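Herkby to open sofa cover repair and exchange service in August

Furniture firm Herkby will open a repair and exchange service for fabric sofa covers in August, after a trial with existing customers that ended this spring. The service will run from the company's workshop on Ebihara Street and will be open to anyone who owns a Herkby sofa, whether bought new or second-hand.

Under the scheme, owners can send in a worn or torn cover and choose to have it mended, or hand it over in part exchange for one that has already been repaired. Covers that are beyond mending will be cut down and used for patches, piping and cushion backs.

The trial took in 2468 covers. Seat cushion covers made up the largest share, followed by arm covers, which tend to wear through along the front edge. Zips were the most common single fault. The workshop now keeps replacement zips in every length the company has used and will fit them without the need for an appointment.

Prices start at £49 for a single seat cover, including return postage. A full set for a two-seater will be priced after inspection, and customers will be sent a quote before any work begins. There is no charge for a quote, and covers will be returned unmended on request if the customer decides not to go ahead.

Tomomi Yokoyama, head of aftercare at Herkby, said: "People were ringing us to ask for one cover, and all we could offer them was a full set. A lot of them ended up putting a throw over the worn bit. We had the patterns and the machines here already, so it made sense to do the mending ourselves."

She added: "White and cream covers are the ones we get asked about most. They can be washed many times, but the seams go before the cloth does. If the seam is restitched early, the cover will normally carry on for years."

The service covers all loose-cover models, including the Sovero two-seater and three-seater and the older Numine range, which is no longer made. Fixed upholstery is not included for the time being. Leather is not included.

Owners of Numine sofas should note that the cloth first used on that range has been discontinued. Repairs will be made in the closest match in stock, and a swatch will be posted out for approval. About 60 shades are held at the workshop.

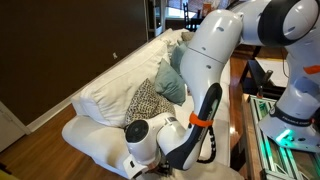
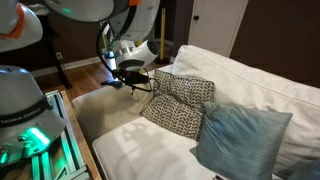
Covers should be washed and fully dried before they are sent. Zips should be closed and any loose feathers or foam crumbs shaken out. Each parcel needs a completed form showing the model name, the part of the sofa the cover came from and a daytime telephone number. The model name is on a sewn label inside the zip of the seat cushion. Where the label is missing, customers can give the width of the sofa from arm to arm and the workshop will identify the pattern from that.

Mending is expected to take three weeks. Exchange covers will be sent out within five working days if the right size and shade are in stock.

The workshop counter will be open every Thursday from 10am to 6pm for people who would like to bring covers in by hand. Parking is at the rear of the building, reached from the side lane. Larger sets are best left at the loading door, where staff will book them in.

Herkby will take up to 2000 covers in the first round of bookings. Customers who took part in the trial do not need to register again, and any credit left on their account can be used towards a repair or an exchange.

Forms are available from Herkby shops or by post from the aftercare desk.

Notes to editors

Herkby makes sofas, armchairs and footstools with removable covers. Fabric swatches and interviews with workshop staff can be arranged through the Herkby press desk.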